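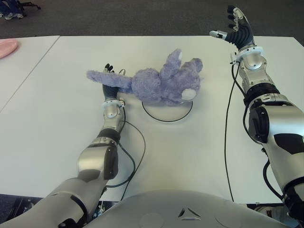 Soft Goods, Table Two

The protocol ran to 40 pages and had been written at Castby by someone who had since left. Anjani Setiawan had read it twice. Section 6 covered soft goods. It defined a valid example as one continuous recording in which the object began on the circle, was lifted clear of the surface, and was set down with its center inside the line. It defined an invalid example as anything else.

She wore the gloves and the headset. When she closed her hand, the robot's hand closed. The delay was small and she had stopped noticing it in June.

"Recording," she said.

"Recording," said Ward De Graaf, who kept the log.

She brought the left hand in under the arm of the plush and held the right hand open and away, as the protocol required. She closed the left hand. The arm of the plush rose, and the body stayed where it was. She opened the hand.

"Invalid," Ward said. "Partial lift."

"Keep it."

"Section 6 says discard."

"I know what it says. Keep it and tag it."

Ward typed. The log had a column for operator notes, limited to 50 characters, and he wrote "partial lift, kept at operator request," with the time.

The dispute was an old one. Castby collected the examples and Nullen trained the model, and between them was a contract which paid for valid examples only. The model at Nullen had therefore been shown a great many lifts and no failures. In its first trial at Kustport it had closed its hand on the sleeve of a coat, raised the sleeve, and carried on to the next step of the task as though the coat had come with it. It put down nothing, very carefully, in the correct bin. Then it went back for the next coat.

Geert Van Beek had been at Kustport for the trial. His report described the behavior as a missing recovery mode and recommended a larger set of valid examples.
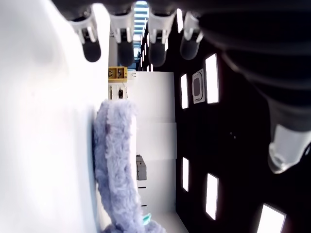 Anjani thought the report was wrong, and she had a reason that could be tested. A person who grips a loose thing badly knows it in the hand before seeing it, and shifts the grip. The robot had no such warning at Castby. It had the head camera and the one at the wrist, and the wrist camera was where the evidence would be. She had gone through its recordings in the evenings, at quarter speed. At that range the plush was a fringe of lavender fibers against the white of the table, with a patch of teal tag poking out low down, and the fingers hung across the top of the picture. When a grip was good, the fibers moved with the fingertips. When it was bad, they slid. The slide came early enough to use. Every recording that contained one had been marked for deletion.

She explained this to Anouk De Haan, who managed the contract, on 2023-07-14.

"How many do you have?" Anouk asked.

"Two. The rest are gone."

"Two is not a data set."

"No. I want a session to make more."

"You want me to pay you to drop things."

"To drop them and then pick them up. The second part matters. The recording has to run through both."

Anouk looked at the contract for some time. It did not say that an example could contain only one attempt. It said continuous, lifted clear, set down inside the line. She pointed this out in a flat voice and closed the folder.

They started after lunch. Ward set the plush on the circle and read out the opening condition. Anjani took it by one arm, badly, and let the weight pull it through the fingers. She waited until the slide was plain on the wrist view. Then she opened the hand, moved in toward the body, closed again, lifted, and set it down inside the line.

"Valid," Ward said, after checking the text.

They did the next from the other side. By the fourth attempt she found that she had trouble failing on purpose. Her hand corrected before she allowed it to, and the slip ended before it showed. She told Ward to change the opening condition without telling her, so that some grips would go wrong by themselves. He turned the plush face down, or folded an arm beneath it, or left it as it was.

Roos Van Leeuwen, at Nullen, received the files the same evening. She had asked for failures in the spring and had been sent a copy of Section 6. Her reply was one line long. She wanted to know whether the operator could go slower between the slip and the second grip, so the decision would be easier to find.

Anjani read it standing at the table with the gloves already off. She had not been aware of a decision. She put the gloves back on, asked Ward for an opening condition, and tried to notice when it came.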